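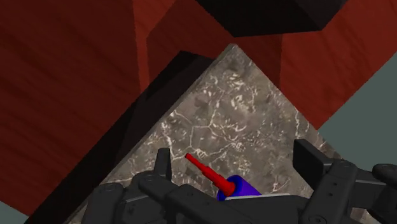 *Blue bottle, red nozzle, gray marble.*

## Keeping a home printer going

My printer is an inkjet I paid $127 for, and it has outlived two computers and one marriage (not mine — my sister's, she left it in my spare room). Kylie Gilchrist asked me to write down what I do to it, so this is mostly for her, but help yourself.

**Print something every week.** It doesn't matter what. I print a page with a stripe of every color on it, and I keep that file right on the desktop so I don't have to go hunting. Ink dries in the nozzles when the printer sits, and I once let mine go for most of July while we were at the lake. Came home to no yellow at all. It took four cleaning cycles to get it back and used up a shocking amount of ink doing it!

**Go easy on the cleaning cycles.** Run one, print a test page, look at it. If it's a little better, turn the printer off and leave it overnight before you run another. I used to sit there and mash the button over and over, and all I did was drain the cartridges.

**Turn it off with its own button.** Mine used to be on a power strip with the lamp, and I'd kill the whole strip at bedtime. Most inkjets park the print head over a little pad when they shut down the normal way, which helps keep the air off it. Pull the plug in the middle of things and the head can stay wherever it happened to be.

**Paper.** Keep it in the wrapper until you need it, and lay it flat. Our laundry is right next to the office and paper left out in there curls like a potato chip. Fan the stack before you load it, tap it square, and don't fill the tray to the very top no matter what the line says. I stop well short of the line and I hardly ever get a jam now.

When you do get one, open the back door if yours has one and pull the sheet slowly with both hands, in the direction it was already traveling. If a corner tears off, go find the corner. I mean it. Get a flashlight.

**Dirty rollers.** If it grabs three sheets at once, or none, the rollers probably want a wipe. Power off, unplug, then a lint-free cloth just barely damp with plain water, turning the roller with a finger as you go. Let it dry before you plug it back in. I've heard people swear by rubbing alcohol, but my manual says water so I stick with water.

**Streaks on copies but not on prints?** Clean the glass. There's also a skinny strip of glass off to the side on the kind with a document feeder, and one dot of correction fluid on it will put a line down every page you copy. Ask me how long I blamed the ink for that one.

**Write the date on new cartridges.** Permanent marker, on the label, staying away from the vents and the metal contacts. Isla Merrick taught me this. My last black one did 218 pages, which I only know because the printer keeps its own count under the maintenance menu.

I still haven't figured out why mine drops off the Wi-Fi after a storm. For now I restart the router first, wait for its lights to settle, then restart the printer. If you've got a better fix, leave it in the comments, please.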